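Stamside Women's Football Club
Minutes of the June general meeting
Held in the upstairs room at Wedau, 7:00 p.m.

Present: 14 members, which meets the quorum. Mirela Marinho in the chair. Apologies were received from the under-15 coach and from both of the Rocha sisters.

1. Minutes of the last meeting

Approved with one correction. The earlier minutes said the club "will" have two evening slots on the Wedau turf field next season. The chair asked that this be changed to "has asked for." There is still nothing in writing.

2. Places for newly arrived players

The chair reported on the players who have been training with us from the reception center. There are 11 on the list, and 7 of them want to play league matches. Four have handed in complete registration forms. The other three are waiting on papers from the last club they played for, and in two cases that club no longer exists.

The league office has told us by phone that a signed statement from the player will do instead. Several members doubted this. The same office said something similar last fall and then sent the forms back in the middle of the season. The chair agreed to ask for it by email and to hold the three forms until there is a reply.

A member asked if players could appear in friendlies in the meantime. The chair said yes as far as she understood the rules, but that the insurance wording is vague about unregistered players and she would not field anyone on the strength of a guess. No friendlies to be arranged until this is cleared up.

3. The Prenari offer

Prenari has offered to sponsor the first team's shirts for two seasons. The letter was read out. It speaks of "a shared journey" and "deep support for women's sport" and gets to the money on the second page.

The money is $2,757 in total, paid in two parts, the second part only if the club "meets visibility goals." The goals are not given. The chair said she had asked for them twice and was sent the same brochure both times.

Points made in discussion:
The sum would cover shirts and most of the away travel for one season, so it should not be waved off.
The letter wants players from the reception center to give interviews. Two of those players were at the meeting and said they had not been asked. One said she was glad to talk about football and had no wish to talk about how she left home.
The logo shown in the mock-up is larger than the club crest.

Agreed, 12 in favor, 2 against: reply that we are interested, on condition that the goals are written down and that the interview clause comes out. The two against wanted to refuse outright.

4. Field time

Wedau's new schedule puts the women's first team at 9:15 p.m. The last bus goes at 10:20. We were told this is a draft, as was last year's, which never changed. The chair will propose swapping with the men's veterans, who mostly drive. Expectations are low.

5. Rocha tournament

We are invited again. The organizers promise a full women's bracket. Last time this meant three teams, one of which went home at lunch - and the fee was not reduced. Decision put off until they send a list of teams that have paid.

6. Other business

The away kit is short of two goalkeeper shirts. Anyone who has one at home should bring it to training, no questions asked.

A request to livestream home matches was heard. No one could say who would watch or who would run it. Not taken further.

Meeting closed at 8:50 p.m.
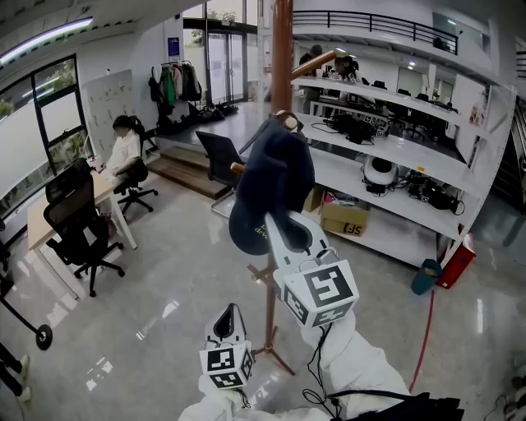 Dark navy fabric held up by a gripper in front of the coat stand.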